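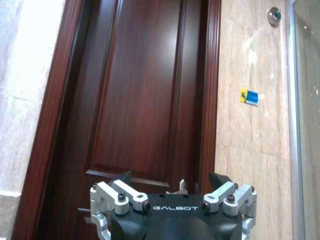 Wood door with molded panel, varnished finish.

Bat shop notebook
Filed under: Baseball / Shop log / Wood
October, posted by Siiri Nieminen
Search the notebook Enter keyword Go

Picking up from the last entry. The Dredwood order is still open and I want the flaking question settled before we turn any more of it.

Background for Aarne, who was away. Dredwood sent back maple bats from the spring batch with the barrel face flaking, all on the same side. Their hitting coach, Leena Kettunen, wrote that the players were happy with the weight and the handle but the barrels started to lift after a couple of weeks in the cage. She put tape on the worst ones and kept using them for tee work. The tape hid a lot of what I wanted to see, so I peeled it off slowly with a heat gun on low. Some fibers came with it anyway. Next time ask teams not to tape.

First thing checked was the logo placement. On maple we burn the logo on the face grain so that the hitter who keeps the logo up or down hits on the edge grain. Bats in the return pile were marked correctly on most, wrong on the ones Helmi and I pulled from the end of the run. I had the stencil jig flipped. My mistake, written here so it stays written. The jig now has a stripe of red paint on the side that goes toward the tailstock.

That doesn't explain the whole pile, though. Bat 293 is marked right and it flaked worse than any of the others.

Bat 293
Billet from Kamavden, hard maple, split and then turned to a dowel at their end. Came in at 9 percent moisture by our pin meter. Finished weight was on target. Ink dot on the handle bled straight, well inside what we accept. Barrel has a soft spot you can press a thumbnail into, on the hitting side, a little above the logo. Finish over it is cracked in short lines that follow the grain. No crack in the handle. I cut the barrel across at the soft spot on the bandsaw and the growth rings there are wide and pale compared with the other side. Fast growth on one side of the tree, I think. It's a sound piece of wood and would make a good chair leg.

Cut two more from the same bundle for comparison. One has the same wide rings but turned a quarter away from where the ball hits, and its barrel is fine. The other is tight all the way around and is also fine. Three bats is not enough to say anything to Kamavden yet. I did call them, talked to the yard office, and asked them to hold back anything with obviously uneven rings from the next bundle. They said they'd look at it. They didn't say yes.

Compression
Ran the barrels through the Hekham press at the usual setting. Helmi thinks the usual setting is too light for what people are throwing in the cages now, and she may be right, since we picked it when most of our orders were for ash. Gauge reads before and after are on the clipboard by the press. Summary: the barrels that flaked read softer before pressing than the ones that didn't, and pressing closed some of the gap but not all. I wouldn't ship any of them again.

One caution on the press. The lower roller has a flat spot and you can hear it tick once a turn. It leaves a faint mark that shows under clear coat and disappears under black. Until the new roller is in, clear bats go through at half speed. Aarne has the part number.
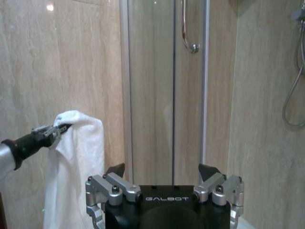
Gripper marked GALBOT, black pads open at the tips.

Finish
Tried the Bălan lacquer on scrap barrels next to our regular one. It goes on thinner and needs an extra coat, and it sands back cleaner. Under the dropped-ball rig it held up longer before the first lifted fiber showed. I stopped at 19 drops on our regular finish, when the lifting was plain to see, and let the Bălan piece run on to 20 to have one past it. There was nothing on it at that point. I should have kept going and didn't, it was late and the rig had to come off the bench for the morning. Repeat with more scrap, and let it run until it fails.

The smell is strong. Use the booth and leave the fan on after you're done.

Handles
Leena also asked for a slightly thicker handle on the bats for two of her hitters. They've both been choking up on the thin one and she thinks it's because they can't feel the knob. I don't have an opinion on hitting but I do like a thicker handle for the wood's sake. Nelli drew up a profile that keeps the barrel as it is and adds a little through the hands, with a longer taper into the knob so there's no hard edge against the palm. First one came off the lathe heavy. We can lose some of it by cupping the end deeper, but we're near the limit for cup depth under the league's rules, and I don't want to argue with an umpire over it. The better way is a lighter billet. There are a few on the top rack marked with blue chalk. Don't use the blue chalk ones for anything else, please.

Nelli's template is hanging with the others. It has a D cut into the foot. The old Dredwood template has no letter, so check before clamping.

Lathe notes
Live center was running warm. Repacked it and it's quieter. The rear steady rest is out of line again after somebody moved it for the fungo bats. If you move it, run a scrap dowel before you put a good billet on. I lost one that way, chatter marks all down the handle, too deep to sand.

The dust collector bag is full. I know it's my turn.

Visit from the club
Aarne took a set of the spring bats back over to Dredwood's indoor cage and watched a round of batting practice. His notes, copied from his sheet:

"Pitching machine set fast and in. Most contact up near the end of the barrel on the right-handers. Two hit off the label every time and don't know it. One kid rotates the bat in his hands between pitches. Asked him about it, he said he doesn't."

That last one is useful. If a hitter turns the bat and doesn't know it, the logo tells us very little about which side took the ball. I'd like to dust the barrels with foot powder next time and look at where the marks fall, then compare with the grain on the same bat. Leena is fine with it as long as we wipe down the cage floor after.

To do
- Rerun Bălan lacquer test to failure, same drop height
- Turn a second handle to Nelli's profile from a blue chalk billet, weigh before finish
- Section one more bat from the Kamavden bundle, pick one that was never hit
- Try the press one step heavier on scrap maple (Helmi)
- Order roller (Aarne)
- Write back to Leena about replacements. We owe her bats for the ones I marked wrong, no charge. For the others, decide after the sectioning
- Bag on the dust collector (me)

Added in the evening: Helmi ran two scrap barrels at the heavier setting. One came out fine and reads harder. The other split lengthwise from the end, along a check I hadn't noticed when I put it in the scrap bin. She wants to try again with better pieces. Leave the split one on my bench, I want to look at the rings.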